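Robot Manipulation Lab, Handout 6: Comparing Grippers Without Fooling Yourself
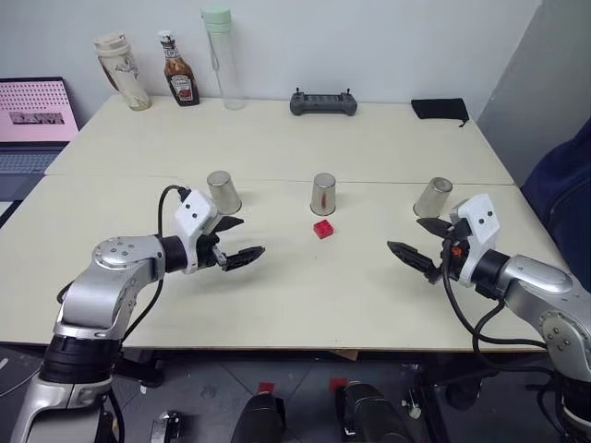 Gripper comparisons are where most project reports in this course go wrong. A group bolts on one set of fingers, runs a handful of picks, bolts on another set, runs a handful more, and writes that the second set is "more reliable." Usually the second set got a more practiced operator and an easier table. Look at how much is already decided in a setup as plain as three upside-down steel cups and one red toy brick lying in front of the middle cup. The cups reflect the table, so a camera-based method has to deal with that before the fingers get a say. The brick is small and flat on the white surface, and a finger that does well on it may do badly on a smooth curved wall. If you report one success rate for both objects, I will ask you to separate them.

Reading before lab: the Durneck and Tondley finger sheets, on the course page. Read them as sales material. Both give a grip force and neither says what it was measured on.

1. What you are comparing

The Durneck fingers are ridged. The Tondley fingers have a flat pad. Both open to 50 mm on our mounts, and that is the one number from the sheets I have checked myself with calipers. Everything else should be treated as a claim until your group has tested it.

You are also comparing controllers whether you meant to or not. The Meredith controller closes until it sees a current limit. The older Cikdale one closes to a commanded width and stops. Swap fingers and controller together and your result means nothing. Change one thing per session and write down which.

2. Trials

Last September's groups logged 461 picks between them. I could use 245. The rest had no start position recorded, or the limit was changed halfway through, or the log said "good" with no definition of good anywhere in the file. Please don't add to that pile.

For this lab a success is: object lifted clear of the table, held for 11 seconds, put back down standing the way it started. A cup that slides in the fingers but stays up counts as a success with a slip note. A cup that gets nudged into its neighbor before the grasp is a failure, even if the arm recovers. Groups argue with me on this one every year. A recovery tells you something about the operator or the planner and very little about the fingers.

Alternate the finger sets in blocks and swap the order between sessions. Doing all of A and then all of B measures how tired you are.

3. Two arms

Having an arm on each side tempts people to put one finger set on the left and the other on the right and call it a side-by-side test. The arms are not identical. They have different wear, different cable drag and different calibration error, and any of these could swamp the effect you are after. If you insist on doing it this way, run the whole set again with the fingers exchanged. That doubles your lab time — plan for it.

4. Cameras

A head view is fine for seeing where an object is and poor for seeing whether a finger has made contact, especially when the gripper housing is between the camera and the fingertips. Don't score slips from head video alone. Have one person watch from table height and call it out.

I am not convinced wrist cameras fix this. They help with the approach, and then the object fills the view. Bring data if you disagree.

5. Hand in

Raw log, one row per pick, failures included. Controller settings for each session. A table split by object and by finger set. One paragraph on what your data cannot tell you; this carries as many points as the results section, and in most reports it is far too short.

Leave the words "robust" and "human-like" out of the write-up. If two finger sets come out the same, say so and stop there.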